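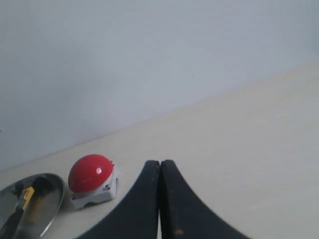

Fig. 1. Tabletop and wall.

Section 4: Setting Up the Relis Cider Press

1. Set the press on a level surface and lock all four feet.
2. Line the basket with the press cloth. Leave enough overhang to fold over the fruit.
3. Fill the basket with milled apples to the line stamped inside the rim.

Note: Pears may be pressed the same way. Mill them coarser than apples.

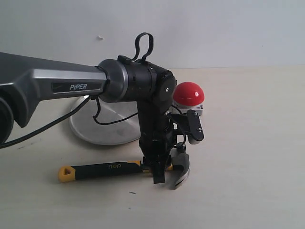
Fig. 2. Claw hammer on the tabletop.

4. Fold the cloth over and lay the pressure plate on top, ribs down.
5. Turn the screw until juice runs, then stop for two minutes. Resume at a quarter turn at a time.

CAUTION: Do not extend the handle with a pipe. The screw will bend before the basket gives. 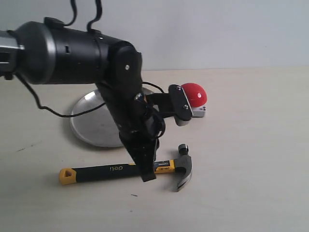 6. When the flow slows to a drip, back the screw off fully and lift out the plate. The spent pomace should hold together as a cake. If it is still soft in the middle, break it up and press again.
7. Rinse the cloth in cold water - no soap - and hang it to dry.
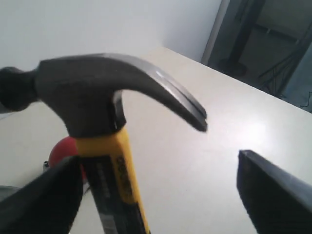
How much juice should one basket give?
Roughly 4 quarts from 18 pounds of ripe apples. Fruit kept in storage until May gives less.

8. Coat the screw threads with food-grade grease before storage. Replacement cloths are sold by Skivulis under the press model number.

Revised September 2022, K. Sakamoto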